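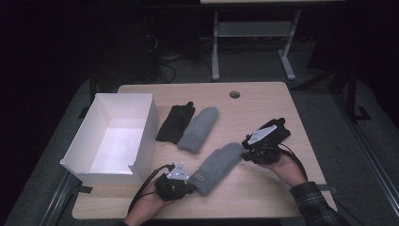
What should a small shop budget for first when it wants a robot to handle soft goods? Money for practice hours, set aside before anyone picks an arm.

I've been making this case at Durkura all winter, and I get more excited about it each time! Knitwear is wonderful stuff to plan around. A mitten folds, stretches and slumps over its neighbor, and a price list for arms tells you very little about any of that. Hand-held grippers tell you a lot. You close the jaws on a cuff, you lift, and within an afternoon you have opinions about jaw width that no brochure would have given you.

Our December plan had 13 lines. Twelve were hardware. Margarida Mota went through it and asked where the people were, and she was right - we had priced the table, the cables and the mounts, and left the operators' time at zero. The new version pays for 202 hours of handling work up front, and the arm waits until spring.

Raquel Meireles at Correia disagrees with me. She'd buy the arm now, while the Flindska quote holds, and learn on the real thing. I see the appeal (I want to open that crate as much as anyone), but a quote can be renewed, and a wrong gripper sits on a shelf for years. We have one of those already.

So put the hours on line one. Ask for spare jaws and extra cable on line two, and buy more mittens than you think you need. We're starting with 135 pairs.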